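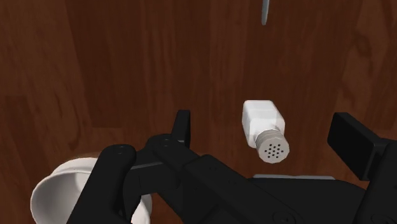

*Image credit: Skilville Motorcycle Heritage Society*

**Visit to the Haddad Restoration Works, Siltadton, 8/8/19**

Members of the Society were received at the Haddad works in the morning and shown the two main halls before lunch. The works restores motorcycles for private owners, among them a number of cricketers and film actors whose names the firm does not release. Our hosts kept to that rule throughout the visit.

The first hall holds the frames and engines. Each machine is taken down completely, and its parts are tagged and stored on numbered shelves. A typical restoration takes 9 months, though a machine with missing parts can take far longer. The firm completed its 400th motorcycle last spring and has four mechanics on the permanent staff.

The second hall is given over to paint and chrome. Members asked about the matching of old colors, and the foreman explained that samples are taken from under the fuel tank badge, where the original finish tends to survive.

After lunch the party saw the Clandura, a 500 cc road machine being rebuilt for a retired wicketkeeper. The engine was on the bench and could not be started - a disappointment to several members - but the gearbox was open for inspection.

The Society thanks the Haddad works for its welcome. Members who wish to join the second visit, later in August, should write to the Skilville office. Sturdy shoes are required in both halls.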